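Selport pauses the Sokness kitchen arm after a grip fault

Ladefoged, 5 March 2025

Hi everyone, it's the team at Selport, and this is one of those releases we'd sooner not be writing! We've found a fault in the bottle-handling software for our Sokness kitchen arm, and as of this morning that one feature is switched off on all 342 units out with customers.

So, what went wrong? In November we sent out an update that changed how the arm decides it has a good hold on something small. On 17 units the arm reported a firm grip when it didn't have one, lifted anyway, and let the bottle go partway up (mostly onto the counter, twice onto the floor). No one was hurt, and we're very glad of that. But a glass bottle full of oil on a tile floor is a real hazard, and we should have caught this before it shipped.

We've been back in the simulator ever since, running the same little job over and over: gripper around a small capped bottle in a blue compartment, marble counter next to it. It's a fiddly spot to work in, and our old test set barely touched it.
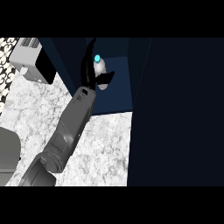
What we're doing about it

We've run 900 simulated grasps with the new grip check so far, and we'll be repeating the tests on real arms at our Bultia workshop before anything goes back to customers. The feature stays off until 100 real lifts in a row go through without a slip. If we get to 99 and drop one, we start over!

What you need to do

Please leave your arm connected overnight so it can pick up the change, and check that "Bottles" shows as off in the menu. If it still shows as on, unplug the arm and call the Selport help desk. Everything else on the Sokness works as before, and we'll write again once we have test results from Bultia.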